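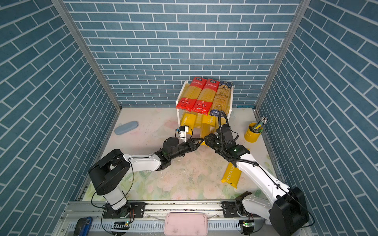 食品の品出しや棚づくりを長くやってきた人が、双腕ロボットが入った職場でどんな役割を持つといいのか、経験のある方に教えていただきたいです！私は食品卸のマーラウス(Mahrous)で棚割りとサンプル棚を担当していて、部署は11人です。この春から自動陳列の試験が始まり、私も朝の9時から昼まで試験ブースに付くようになりました。最初は正直こわごわだったのに、今は出勤がちょっと楽しみなくらいです。今の題材はパスタで、白い二段の棚の上の段に長い袋のスパゲッティを寝かせ、下の段には黄色いPASTATIMEの箱を立てる、という並べ方が出てきます。同じ黄色い箱が手前の床に斜めに寝ていると、左右のアームのどちらで取りにいくのがいいか、つい自分の手を動かして考えてしまいます。袋と箱では持つところも力の入れ方もまるで違うんですよね。20代のころに先輩から「袋は端をつまむな、腹を持て」と言われたのを、まさかここで思い出すとは。

で、相談したいのは機械の性能のことより、人のほうのことなんです。

うちの扱いは2107品目あって、会社はそのうち1000品目をアームで並べられるようにしたいと言っています。残りは今までどおり人の手です。上司からは「人は減らさない、仕事の中身が変わる」と説明されていて、それは信じています。ただ、中身がどう変わるのかを誰もまだ具体的に言葉にできていません。部署の中でも、私のようにわくわくしている人と、黙ってしまった人に分かれています。黙ってしまったのは、どちらかというと手の速いベテランのほうです。

今やっていることを書いておきます。

・並べる商品を選んで、ブースに出す
・床に寝かせる、立てる、重ねるなど、置き方を変える
・つかみにくそうな商品を先に見つけて、担当に伝える
・終わったあとの袋の傷み、箱の角のつぶれを見る
・その日気づいたことをノートに書く(これが一番長い)

このノート、書き始めると止まらなくて！「窓つきの袋は中の麺が寄る」とか、「角が立っている箱は棚の奥に当ててから手を離す」とか、自分では当たり前すぎて考えたこともなかったことがどんどん出てきます。開発側の人がそれを読んで質問をくれるので、なおさら書きたくなります。でも、これは「仕事」として数えてもらえるのでしょうか。評価表には今も「一時間あたりの陳列数」の欄しかありません。ブースに入った日は、私の数字はほぼゼロです。

もう一つ。棚の代わりに黄色い木の踏み台を使って商品を載せることもあって、台が変わるだけで見るべきところがずいぶん変わります。袋が立てかけてあるのか、手前の縁の近くに寝ているのか、床のほうでは箱と袋が重なっているのか。こういう「散らかり方」を考える人を、係として正式に置いている職場はありますか？あるなら、どんな呼び名で、どういう人がやっているのか知りたいです。

麦茶は濃いめ

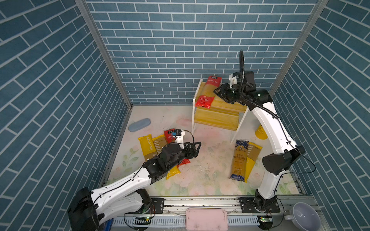 Siobhán Fitzgerald
うちは係として置いています！プリルトン(Prirton)の倉庫で、同じように双腕のアームを入れて2年目です。呼び名は「配置係」。地味ですけど、現場では取り合いになるくらい人気の持ち場になりました。

最初に決めたのは、配置係を若手の担当にしないことでした。機械のそばだから若い人、という流れに一度なりかけたんです。でもやってみると、散らかり方を知っているのは断然ベテランでした。返品の箱を開けたらどういう向きで袋が出てくるか、閉店間際の棚で何がどこに倒れるか。若い人が出す配置はきれいすぎて、練習としては楽すぎる。ベテランが出すと、横で見ていて「うわ、ある、これある」と声が出ます。黙ってしまった方がいるなら、ぜひその方に一日任せてみてください。「アームが困る置き方をしてください」と頼むだけでいいです。うちで一番口の重かった人が、昼休みになっても戻ってきませんでした(笑)

評価のことは、麦茶さん、早めに言ったほうがいいです。うちも最初の半年は陳列数の欄しかなくて、配置係に入ると数字が下がるのを嫌がって交代したがる人が出ました。そこで欄を増やしてもらいました。増えたのは次の項目です。

出した配置の種類
見つけた「つかめない商品」の報告
ノートが手順書に採用された件数

三つ目がとても効きました。手順書の端に名前が載るんですよ。「箱の角は奥に当ててから離す」の横に自分の名前がある。これはうれしいです。私は写真に撮って母に送りました。

あと、変わったことで意外と大きかったのは腰です。一日中しゃがんで下の段に入れる作業が減って、夕方の顔が違います。そのかわり目が疲れます。袋の傷みを続けて見ていると後半は見落とすので、配置と検品は昼で交代にしています。麦茶さんは今、両方お一人で見ているようなので、そこは分けたほうがいいと思います。

気をつけたいのは、アームに任せる品目を決める会議に現場が呼ばれるかどうか。うちは途中から呼ばれるようになって、そこで品目の順番ががらっと変わりました。売れ筋から始める案だったのを、「重くて低い段のもの」からにしてもらったんです。1000品目が目標なら、どの1000にするかで現場の体の楽さがまったく違ってきます。ここは遠慮なく口を出していいところです！

ゆで時間8分
ロボットが入ると人は絶対減ります。今のうちに資格を取りましょう。フォークリフトとか。

倉庫の二階
上の方、それは会社によるのでは。うちはドレニク(Drenik)の搬送ラインが入った職場で、アームではないのですが、人数は変わらず残業が減りました。残業代も減ったので、手放しで喜んだ人ばかりではありません。そこは説明会で先に聞いておけばよかったと思っています。麦茶さんも、時給と手当がどう動くのか、紙でもらっておくといいですよ。口頭だと後で人によって覚えていることが違います。

「係」の話でいうと、うちには「止める人」がいます。ラインの様子がおかしいと思ったら、理由を言えなくても止めていい人です。交代制で、パートも社員も順番に入ります。最初は誰も押さなかったのに、9月の繁忙期にパートさんが一度止めて、班長がみんなの前でお礼を言ってから普通に押せるようになりました。機械が入って現場の空気が一番変わったのは、その日からだと思っています。アームのブースでも、止めていいのは誰なのか、最初に決めて貼り出しておくのがおすすめです。

それからノート、紙ならコピーを取っておいてください。うちは改善メモを集めた束が引っ越しで行方不明になって、半分は書き直しました。思い出しながら書くと細かいところが抜けます。

麦茶は濃いめ
お返事ありがとうございます！「アームが困る置き方をしてください」、さっそく頼んでみました。一番黙っていた先輩が、袋と箱の重ね方だけで午前中いっぱい使っていました。何も言わないんですけど、帰りにノートを貸してくれと言われて、今は先輩の家にあります。コピーは……取る前でした。戻ってきたらすぐ取ります。

評価表の件は、Fitzgeraldさんの三つの項目をそのまま書き写して上司に渡しました。来月の面談で話すそうです。手当のことと、止めていい人のことも一緒に聞いてきます。配置係という名前もいただいていいですか？

Siobhán Fitzgerald
どうぞどうぞ！先輩の置き方、ぜひまた書いてください。うちのみんなにも読ませたいです。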